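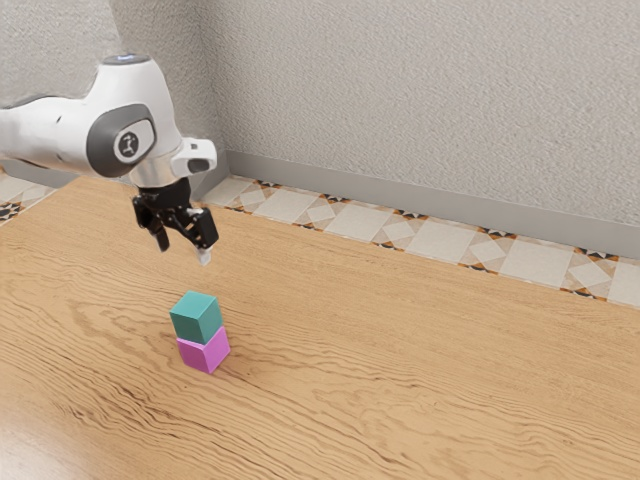

Book storage and shipping room – inspection checklist
Hellon Press, Dorkar Street building
Walked through 7 Aug 2025. Items marked OK / FIX / WATCH. Comments under each where I had any.

1. Aisles clear, full width – FIX
Two pallets of the nurse memoir reprint parked in aisle 3 again. Moved one myself. Other needs the jack.

2. Shelving bolted to wall – OK
All bays checked by hand, gave each a good shove. Bay 7 had the loose bracket in July, now tight.

3. Shelf loads within posted limit – FIX
Limit is 400 lb a shelf. Top shelf bay 5 has the hardcover war letters stacked double, no way thats under. Bring them down to floor level, put the paperbacks up there instead.

4. Load signs posted and readable – WATCH
Bay 2 sign faded. Legible up close only.

5. Cartons stacked square, no crushed corners – FIX
Gratard shipment (600 copies, oral history vol. 2) came in with the bottom row bulging. Set aside the worst ones. Open and check spines before anything goes out to stores. Photos sent to the printer, no answer yet.

6. Sprinkler heads, 18 in. clearance – OK
Close over bay 5, see item 3.

7. Fire extinguishers – OK
Both tagged and in the green. The one by the dock is behind the hand truck half the time. Hang the hand truck on its hook please.

8. Exit doors open freely – OK
Rear one sticks a little in the humidity. Opens with a normal push.

9. Exit lights and emergency lights – WATCH
Rear exit light flickers. Held the test button, emergency lights stayed on the full time. Tube on order.

10. Damp / leaks – WATCH
Humidity reading 58 at the back wall. Fine for stock, not fine for the archive boxes (original diaries, negatives, the scrapbook on loan). Those shoud be in the front cabinet. Three were on the floor under the window.

11. Archive cabinet locked, log up to date – FIX
Locked, yes. Log, no. Box 1443 signed out in July for the photo section of the new memoir and never signed back in. It IS in the cabinet, I looked. Somebody sign the sheet.

12. Box cutters – OK
All retractable, all in the tray.

13. Packing table and tape machine – FIX
Yao tape machine guard is missing a screw. Don't use until replaced – hand tape for now. Cord rerouted behind the table, good.

14. Step stools and ladder – OK
Rubber feet fine. Ladder label peeling.

15. First aid kit – FIX
Out of small bandages, eye wash expired. Reorder both.

16. Pest traps – OK
A few silverfish at the back, same as last time. No chewed bindings.

Recheck items 1, 3, 5, 11, 13, 15 before the fall titles arrive. Rest can wait for the next regular walk. Copy goes on the clipboard by the dock door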